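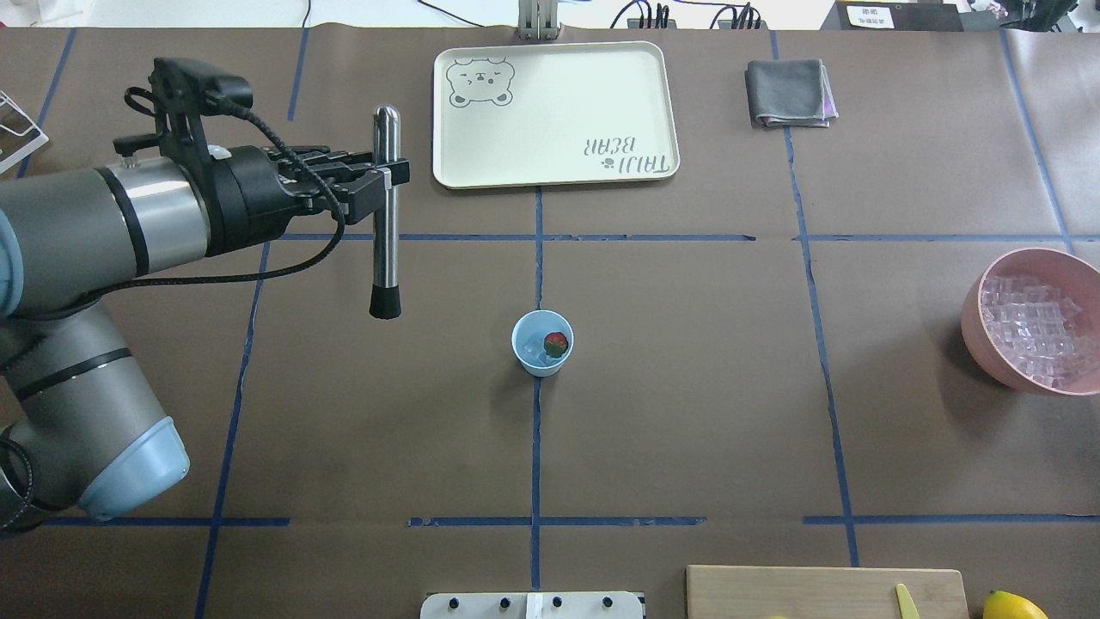 Pitis Football Club confirms permanent transfer of midfielder from Wamov

Pitis, 27/08/2019

Pitis Football Club has completed the permanent transfer of a central midfielder from Wamov. The two clubs signed the transfer agreement this morning, and the registration documents were submitted to the league office before the close of the summer window. The player's name will be released when the league publishes its updated register, in line with the league's procedure for mid-window registrations.

The contract runs for two seasons, with an option for a third that may be exercised by the club only. The option must be taken up in writing by the end of April in the second season. If it is not, the player becomes a free agent when the contract expires.

Terms of the transfer

The fee will be paid in installments. The first was transferred on signature and the second falls due at the end of the current season. Further payments depend on league appearances and on the final league position of the first team. An appearance counts toward these payments only if the player starts the match or enters before halftime. Cup matches and friendlies are excluded.

Wamov retains 10 percent of any profit on a future sale. The percentage is calculated on the amount received above the total fee paid by Pitis, after deduction of solidarity payments to the player's training clubs. Wamov has also been granted a right of notice, under which Pitis must inform it of any written offer it intends to accept. The right of notice does not allow Wamov to match an offer or to delay a sale.

The full amount of the fee is confidential at the request of both clubs.

Representation

The player was represented by the Adamczyk agency, which has handled his contracts since his first professional season. The agency was paid a fixed commission by the player. No commission was paid by Pitis, and the agency holds no interest in the player's future transfer value.

Talks between the clubs began in April, when Pitis submitted a first written offer. That offer was declined. A second was submitted after the end of the season and was declined on the payment schedule, with the overall amount accepted in principle. The revised schedule was agreed last week. Personal terms had been settled earlier in the summer and were not reopened.

Registration and availability

The player completed a medical examination at the club's training center. The examination covered cardiac screening, joint mobility, blood work, and a standard treadmill test. The medical department has cleared him for full training.

He will wear the number 5 shirt. He is not eligible for the next league match, as the registration deadline for that match has passed. He is eligible from the following round, the away match at Clestamness, subject to receipt of the league's clearance certificate. Selection is a matter for the coaching staff.

The player carries over one yellow card from his league appearances for Wamov this season. Under league rules, cautions remain with the player after a transfer within the same division.

Squad list

With this registration, the club has used every senior place on its squad list. Players registered through the academy are listed separately and are not affected. The club does not expect to register any further senior players before the window closes. Departures on loan remain possible, and each will be announced once signed.

Ticket information for Clestamness

The away allocation for the match at Clestamness is 1,314 seats, all in the east stand. Season ticket holders may buy first, with a limit of 2 tickets per account. Any remaining seats will then go on general sale through the club's online ticket office. Tickets will not be sold at the gate, and printed tickets must be collected from the club office before the day of the match.

Tickets already bought for this match remain valid, and no exchange is needed.

Media

A media session with the player will be held at the training center after the registration is published. Accredited outlets will receive the time by email. Requests for individual interviews should be sent to the Pitis press office in writing and should state the outlet, the format, and the length of time requested. Requests for interviews with the player's representatives should be sent directly to Adamczyk.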